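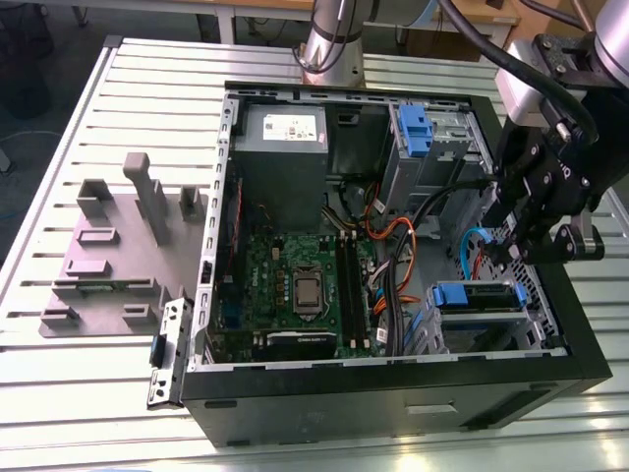 Penthorpe introduces the Grarnow series of rotary lobe pumps for viscous and shear-sensitive liquids

Prindham, July. Penthorpe has released the Grarnow series, a range of positive displacement rotary lobe pumps for the transfer of viscous, shear-sensitive and solids-bearing liquids in food, coatings and chemical plants. The series replaces the Corrigan line, which stays available for existing installations, with spare parts supplied from the Prindham works.

The Grarnow series is designed for product transfer between process vessels, tanker loading, filter feed and recirculation duties. All sizes are built to order and tested before shipment. The pumps can be supplied bare shaft, close coupled, or mounted on a baseplate with gearbox, motor and coupling guard.

Design and construction

Each pump has two counter-rotating tri-lobe rotors, synchronized by timing gears in a separate oil-filled gear case. The rotors do not touch each other or the casing, so the clearance between them is set by the gears and the shaft bearings alone. An air gap between the gear case and the pump head keeps product out of the oil if a shaft seal leaks, and gives the operator a point where leakage can be seen.

Wetted parts are 316L stainless steel as standard. Duplex steel is available for liquids with a high chloride content. Elastomers are EPDM, FKM or FFKM, selected by Penthorpe against the product data sheet supplied by the customer. The front cover is held by captive nuts and can be removed without disconnecting the suction or discharge piping.

Maximum differential pressure is 8 bar across the range. Rotor speed is limited to 600 rpm on all sizes, and most viscous duties will run well below that limit. The largest pump in the series weighs 396 kg complete with baseplate and standard motor.

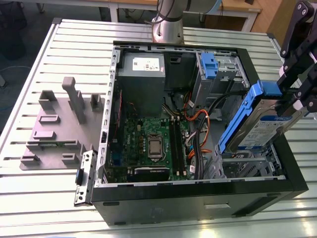

Shaft sealing

Three sealing arrangements are offered. The single mechanical seal is intended for clean, lubricating liquids and has silicon carbide faces on both sides. The flushed single seal adds a low-pressure barrier for products that crystallize or harden in contact with air. The double mechanical seal is used where the product is toxic, abrasive or must not come into contact with the atmosphere, and requires a pressurized barrier liquid system, which Penthorpe can supply as a wall-mounted or baseplate-mounted unit.

All three arrangements fit the same seal housing. A pump ordered with a single seal can be converted to a double seal on site without machining and without replacing the shaft. Seals are front loading and can be changed after the rotors have been withdrawn, with the gear case left in place and the drive still aligned. 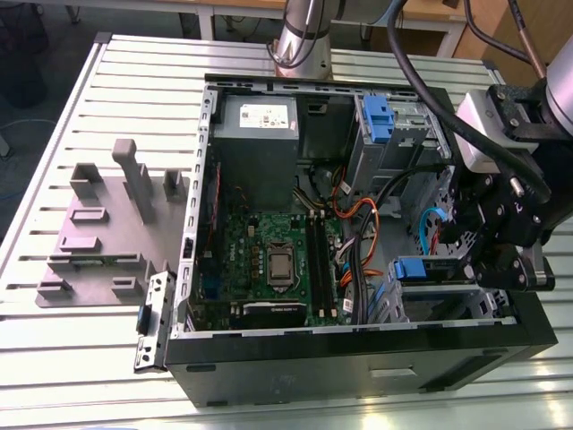

Conversion kits are supplied with seal faces, secondary seals, a setting gauge and printed instructions. Customers converting a pump should confirm that the barrier liquid is compatible with the product before ordering, as a small quantity will pass the inner seal faces during normal running.

"The main request from Corrigan users was to shorten the time needed to change a seal," said Gráinne Ní Chonaill, head of pump engineering at Penthorpe. "On the older pump the setting distance was measured by hand at assembly. On Grarnow it is fixed by a shoulder on the shaft, and the gauge is used only to check it. We also moved the seal drain to the lowest point of the housing, which was overdue."

Replacing Corrigan pumps

Port centers, shaft height and foundation bolt pattern match those of the Corrigan line in the four most common sizes. In these sizes a Grarnow pump can be installed on an existing baseplate with the existing coupling. For the remaining sizes an adapter plate is available. Rotors, seals and covers are not interchangeable between the two lines.

Relief valves fitted to the front cover of a Corrigan pump should not be reused. The Grarnow relief valve has a larger seat and a different spring, and is set at the factory to the pressure stated on the order. An external relief valve in the discharge line may be used instead where the piping already includes one.
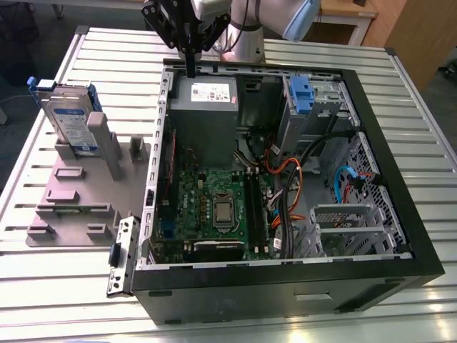

Jacketed covers and casings are available for products that must be kept warm to remain pumpable, such as chocolate, waxes and resins. The jackets are suitable for hot water or thermal oil. Steam heating is subject to review by the engineering department, as the allowable rate of temperature rise depends on rotor clearance.

Testing and documentation

Every pump is hydrostatically tested and then run on water at the Prindham test stand. Flow, differential pressure, absorbed power and bearing temperature are recorded, and the results are shipped with the pump. Material certificates for wetted parts are included in the standard scope. Witnessed tests, surface finish reports and additional certificates can be arranged at the time of order.

Sizing data, dimensional drawings and installation manuals are available on request. Inquiries should state the product name, viscosity at pumping temperature, solids content and particle size, required flow, suction conditions and discharge pressure. Where viscosity is not known, Penthorpe can measure it from a sample.

Availability

The Grarnow series can be ordered now. Lead time for standard configurations is about 26 working days from approval of drawings. Duplex steel pumps and jacketed versions are quoted individually. Seal kits and relief valves are held in stock.

About Penthorpe

Penthorpe designs and manufactures positive displacement pumps, pump skids and barrier liquid systems for the process industries. Design, machining, assembly and testing are carried out at the company's works in Prindham.

Press contact: Penthorpe, Communications Office, Prindham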